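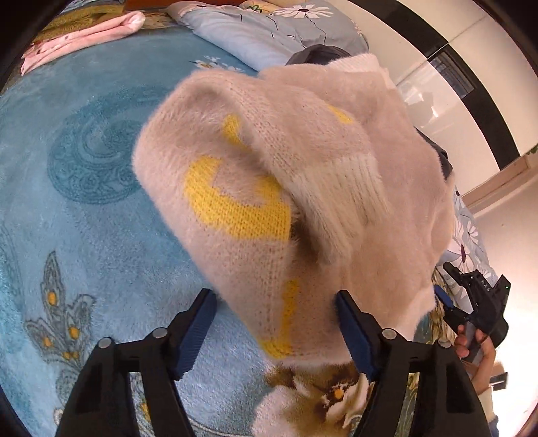
그림 1. 침대 담요 위에서 들어 올린 연분홍 베이지색 니트. 노란 무늬가 짜여 있고 털이 길다.

Hirkby 의류 정리 기록 README

개요
Hirkby는 침실에서 옷을 집고, 펴고, 개는 과정을 옷 종류별로 모은 기록입니다. 항목은 모두 454개이고 그중 니트류가 64개입니다. 정리는 Ximena Solís, 분류 기준 초안은 Virgilio Rivera가 맡았습니다. 초안에는 "모든 상의는 같은 순서로 갤 수 있다"고 적혀 있었는데, 이 문장은 뺐습니다. 셔츠 몇 벌 개어 보고 쓴 문장 같습니다.

구성
items.csv 항목 번호, 옷 종류, 표면, 바탕 침구
notes.txt 작업자가 남긴 메모. 맞춤법은 고치지 않음
folds.csv 개는 순서와 최종 형태
니트류는 folds.csv에 빈칸이 많습니다. 누락이 아니고, 최종 형태를 두고 합의가 안 된 항목입니다.

표면 분류
매끈함, 골지, 기모, 긴 털로 나눕니다. 그림 1의 니트는 '긴 털'입니다. 모헤어처럼 보이지만 라벨을 확인하지 않은 옷에는 소재명을 적지 않습니다. Kianoush Hassanpour는 손으로 만져 보면 안다고 하는데, 그 말을 열에 넣을 방법이 없어서 소재 열은 지웠습니다.
한 벌에 표면이 섞이는 경우가 문제입니다. 같은 니트에도 더 희끄무레한 골지 부분이 비스듬히 걸쳐 있습니다. 이럴 때는 넓은 쪽을 적고 나머지는 메모로 넘깁니다. 썩 좋은 규칙은 아닙니다.

무늬
무늬는 옷의 앞뒤를 가리는 단서로 쓰려고 적기 시작했습니다. 지금은 그 쓸모를 믿지 않습니다. 뭉쳐 있는 옷에서 굵은 초승달이나 알파벳 C처럼 보이는 노란 곡선 하나로 앞판이라고 단정할 수는 없습니다. 확실하지 않으면 '미상'으로 두세요. 초기 버전의 '앞' 표기 중 상당수는 추측이었고, 버전 2에서 되돌렸습니다.

바탕 침구
담요, 이불, 맨 매트리스를 구분합니다. 그림 1은 하늘색 바탕에 페이즐리와 꽃무늬가 있는 보드라운 담요입니다. 무늬 있는 담요에서는 옷의 윤곽을 잡기 어렵다는 의견이 있었습니다. 긴 털 니트라면 단색 담요에서도 가장자리가 흐릿하니 담요만 탓할 일인지는 모르겠습니다. 비교해 본 사람이 아직 없습니다.
옆이나 뒤에 다른 옷감이 걸려 있으면 '주변 천' 열에 색만 적습니다. 그림 1이라면 짙은 회색입니다. 일부가 가려진 천을 바지나 가방으로 넘겨짚지 마세요.

개는 법에 관한 메모
Tobiloba Danladi는 Plirkska식 세로 접기를 권합니다. 서랍 자리가 줄어든다고 하는데, 두꺼운 니트에서는 세워 둔 것이 도로 풀린다는 메모가 더 많습니다. 당분간 니트는 소매를 안으로 넣고 2번 접는 방식을 기본값으로 둡니다. 더 나은 방법이 있다면 말로만 권하지 말고 folds.csv에 행을 추가해 주세요.

알려진 문제
- '뭉침'과 '반쯤 펴짐'의 경계가 작업자마다 다릅니다.
- 12월에 추가한 항목은 대부분 겨울옷이라 표면 비율이 치우쳐 있습니다.
- 색 이름이 통일되지 않았습니다. 연분홍, 살구, 베이지가 같은 옷에 붙은 경우가 있습니다.
- Veter 목록에서 옮겨 온 메모에는 옷 종류가 '기타'로만 적힌 것이 섞여 있습니다.

수정 요청
항목 번호와 고칠 열 이름을 함께 보내 주세요. 니트 관련 요청은 Kwok-wai Shek이 먼저 확인합니다.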